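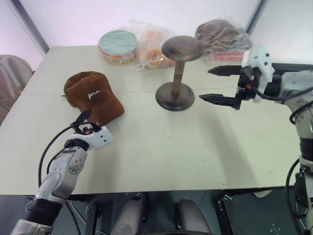 Teaching two arms to hang up a cap

Fonetti has spent most of this year recording robots doing small household jobs. The lead of its data collection group, who asked to be identified by role only, spoke to us at the company's Durnadum site while a session was under way.

The job was one cap and one metal stand. "People expect something more impressive," the lead said. "But a soft cap changes shape every time you touch it, and the arm has to cope with that. You can't write a rule for it."

An operator drives both arms through the task and the system stores the joint positions along with the video. Each run is called an episode. The group had 682 of them for this task when we visited, nearly all usable.

"We throw out the ones where the operator hesitates. If you pause for three seconds to think, the model learns to pause. It has no idea you were thinking."

The views from the wrists matter as much as the one from the head, according to the lead. Once a gripper closes on fabric, the head camera often can't tell how much of it has been caught. 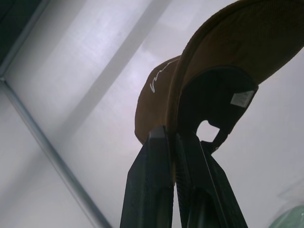

The cap between the gripper fingers, from the wrist camera.

Operators work for 30 minutes and then swap out. Colour was a sore point early on. A first batch, recorded in February with a single cap, gave a model that ignored every other one. "It had learned brown," the lead said. "We went back and planned the variety properly."

The other items on the table stay there on purpose. Bagged goods are shiny and crinkled, and the model needs to see them without reaching for them. Their positions are shuffled between blocks of nine episodes.
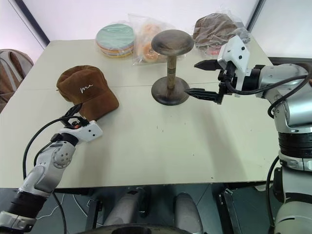 What happens to the recordings

Files go to Nustico, which handles labelling and returns a list of episodes it wants redone. The lead described that list as "longer than we'd like". Training is done at Espinoza, on its own machines, and results take a while to come back.

Asked when the arms would manage the job without an operator, the lead would not give a date. "Some days it looks close. Then we move the stand a little and we're recording again."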